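I met Rahel Eberhard at the tail end of a February lunch rush, in the kind of diner where they refill your coffee without asking and you end up way too awake for the rest of the day. She defends people on shoplifting charges. Mostly young people, mostly first-timers, and mostly (her words) "kids who had the money in their pocket the whole time."

I'd wanted to talk to her ever since a friend's daughter got stopped outside a drugstore with a lipstick she hadn't paid for. The family was in a total panic, and I was no help at all! So I asked Rahel the question everybody asks her first: is it really that big a deal?

"It can be," she said. "People hear 'petty' and they think parking ticket. Petty theft is a crime. It goes on a record, and it's a crime of dishonesty, so an employer looks at that one harder than they'd look at a lot of other things."

Where she practices, the line between a misdemeanor and a felony sits at $1,000 worth of merchandise. Other states put it somewhere else, and she made me promise to say so. Below the line, a first offense there can still bring a fine of up to $1,000, and that's before court costs and whatever the store asks for.

Wait, the store? I had no idea about this part. Rahel laughed at my face.

"The letter! Everyone forgets the letter. A few weeks later an envelope shows up from a law firm asking for money. It's a civil demand, and it's separate from the criminal case. I've had parents pay it thinking it made the charge go away. It doesn't."

Her advice is to keep the letter, write down the day it came, and show it to a lawyer before sending a check or calling the number at the bottom. 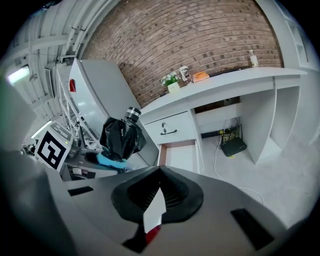

*White desk, brick wall, one drawer open.*

We got onto the back room next, the little office where store security takes you. I've only seen it on TV. Rahel says a store can generally hold a person for a reasonable time if it has good cause to think they stole something, and that "reasonable" is where she makes her living. One of her clients, a student who'd put a $50 pair of headphones in her tote bag, signed a full written statement before she'd even called her mom.

"She was polite. She was raised to be polite," Rahel said, and put her fork down. "You can be polite and still say, 'I'd like to talk to a lawyer first.' Give your name, don't fight anybody, don't run, and don't sign."

I asked what happened to the student. She was offered a diversion program: a class, 12 hours of community service, and a stretch of staying out of trouble, after which the charge was dismissed. Rahel likes diversion a lot but wishes families would read the paperwork. A missed class can put you right back in front of the judge, and a dismissed case may still show up in a background check until someone files to have it sealed or expunged. Plenty of her calls come from people who assumed that happened by itself.

And the lipstick? I told her the whole story, minus the name. She wanted to know if there was a court date on the citation. I said I thought so.

"Then tell them to go," she said, waving for the check. "Even if they think it's been dropped. Call the clerk, find out, and go."

I texted my friend from the parking lot.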